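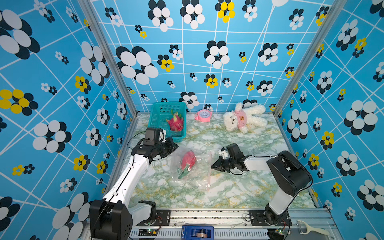
内镜中心的转运车：我在消毒供应室跟班之后写的笔记

2025年6月7日

我的中文是成年以后才学的，写长文章仍然有点慢。如果有句子读起来奇怪，请在留言里告诉我，我会改。以前我用母语写工作笔记，现在同事大部分是中国人，所以我想用中文写，这样他们也可以看，也可以反驳我。

我在一家诊所连锁公司做流程方面的工作，公司叫 Rurnel，在城里有三家门诊手术中心。每一家都做内镜，但只有最大的那一家有完整的清洗消毒设备，另外两家用完的内镜要送过去处理，处理好再送回来。这篇文章写的就是“送过去”和“送回来”中间的事情。设备怎么选、灭菌参数怎么设，我不是专家，不写。

为什么写转运

三月的时候，我们遇到一个让人不舒服的问题。有几条肠镜到达清洗室的时候，离使用结束已经过了很长时间，管腔里面的残留物开始变干。清洗室的同事按照延迟处理的流程做了，多浸泡，多刷洗，没有发生什么事故。可是这种情况一个星期里出现了好几次，护士长觉得不对，就请我去看一看。

我第一个想法是司机的问题，因为从外面看，路上的时间最容易怪。我把登记本借来，一页一页抄进表格。从去年到今年三月，一共有2946条转运记录。抄完以后我的手腕疼了两天，但是我很高兴自己抄了，没有让别人导出一个摘要给我，因为很多有用的东西写在备注栏里，字很小，比如“等箱子”“没有盖子”“电梯”。

路上的时间其实很稳定。不稳定的是出发以前的时间。内镜用完，床旁预处理做完，放进箱子，然后箱子就在走廊里等。等多久，要看当天谁值班，看手术间忙不忙，也看有没有空的箱子。

箱子的事

我花了一个上午跟着箱子走。我以前不知道，一个转运箱也有自己的生活：干净的时候在哪里，脏的时候在哪里，谁洗它，洗完放回哪个架子。我们的规定里写了污染的箱子要有标识，要能盖紧，不能漏液，使用后要清洗消毒。这些都写得很清楚。规定没有写的是，一共需要几个箱子才够用。

较小的那家中心有六个箱子。看起来不少，因为他们一个上午通常也用不完。但是箱子送到清洗室以后，并不马上回来。它要排队清洗，要晾干，然后等下一班车。所以到了中午前后，架子上经常一个也没有。护士只好把用过的内镜先放在污物间的水池旁边，盖上湿的垫子，等箱子回来。备注栏里的“等箱子”就是这个意思。

我们买了新的箱子。我本来想多买一点，采购说预算不够，我们讨论了一下，最后决定先把周转的顺序改好，再看缺口还有多大。具体的做法是这样：车每次来的时候，必须带着干净的空箱子来，来几个，走几个。以前是车空着来，满着走，下一次再把干净的箱子一起送回，中间就断了。

这个改变听起来很小，我向主管汇报的时候自己也有点不好意思。可是到现在为止，备注栏里“等箱子”三个字已经很少看见了。

关于标签

还有一件事我做得不好，也写下来。

我们用一个叫 Unuden 的追溯系统，每条内镜有自己的条码，从使用、预处理、转运、清洗、消毒、干燥到储存，每一步都要扫。我当时建议在转运箱上也贴条码，装箱的时候扫箱子，再扫内镜，这样系统里就可以看到哪条内镜在哪个箱子里。逻辑上很漂亮，我画了流程图，大家都点头。

实际用了两个星期，扫描率非常低。我去现场看，明白了原因。装箱的护士戴着手套，手套是污染的，扫描枪放在干净的一边。她要扫箱子，就要先脱手套，做手卫生，拿扫描枪，扫完再戴新手套去盖箱子。没有一个忙的人会这样做十几次。也有人让同事站在旁边帮忙扫，但是同事不是一直都在。

后来我们把扫描这一步移到交接的地方，由来取箱子的人扫。他本来就要核对数量，扫描枪挂在车上。内镜的条码就用一张随行卡代替，卡片插在箱子外面的透明袋里，手不用碰到里面。Unuden 的技术支持帮我们改了一个界面，把两个必填的格子变成一个。为这一个格子，我写了很多封邮件。

我从这件事学到的是，画流程图的时候应该把手套也画进去。

预处理和记时间

床旁预处理大家都做，但是做完的时间以前不记录，只记录检查结束的时间。清洗室的人因此要猜。有的人猜得比较保守，所有送来的内镜都按延迟处理；有的人相信手术间，按正常流程做。两种做法放在同一个房间里，就会有争论，而且每个人都有道理。

现在随行卡上有一行，写预处理完成的时间，用二十四小时制。我特别说明二十四小时制，是因为开始的时候有人写“1:20”，到了下午交接班，有人问这是哪一个1:20。卡片是我自己设计的，第一版字太小，第二版的纸遇到水会变软。第三版用了防水的纸，一次印了400张，价格贵一点，但是大家不再抱怨了。

清洗室的组长提出，卡片最好用颜色区分三家中心。我觉得没有必要，写名字就可以。她说，戴着面罩的时候，面罩上有水汽，名字看不清，颜色看得清。于是我们用了颜色。

和外面的人谈

有两家公司来给我们介绍过整体服务。一家叫 Mugo，做的是外包转运和托管，他们的报价单很详细，连雨天的备用路线都写了。另一家卖一个叫 Lisa 的排班软件，可以根据手术安排预测什么时候需要车。两次会议我都参加了。

我的意见是现在还不需要。Mugo 的方案里，箱子归他们管，清洗也归他们管，对我们来说省力气，但是我担心以后出现问题的时候，我们自己的人已经不了解箱子是怎么走的了。Lisa 的演示很好看，可是它需要手术安排比较准确，而我们的手术安排，做这一行的人都知道，上午九点以后就和早上打印的那张纸不一样了。

主管同意先不买，明年再谈。也许到时候我会改变想法。如果有读者用过类似的软件，请写信告诉我真实的情况，销售的资料我已经有很多了。

还没有解决的

送回来的这一段，我看得还不够仔细。消毒后的内镜用干净的箱子送回，箱子里有无菌的垫巾，箱子外面也有标识，和污染箱不同颜色。但是同一辆车，去的时候和回的时候装的东西不一样，车厢里的分区是靠一块隔板。隔板可以拿下来，搬大件的时候方便，搬完有时候忘记装回去。我在检查表里加了一项，司机出发前要确认隔板，并且签字。签字的格子几乎每天都是满的，我不太确定隔板是不是也每天都在，所以下个月我打算自己跟几次车。

另外是干燥。有人问我，内镜送回来以后，在储存柜里放到第二天早上，需不需要再处理一次。这个问题要看储存柜的类型，也要看厂家的说明书，我们三家中心的储存柜并不是同一个型号。我正在把说明书收集到一个文件夹里，有一本只有德文版，我在等翻译。

翻译到了以后我再写一篇。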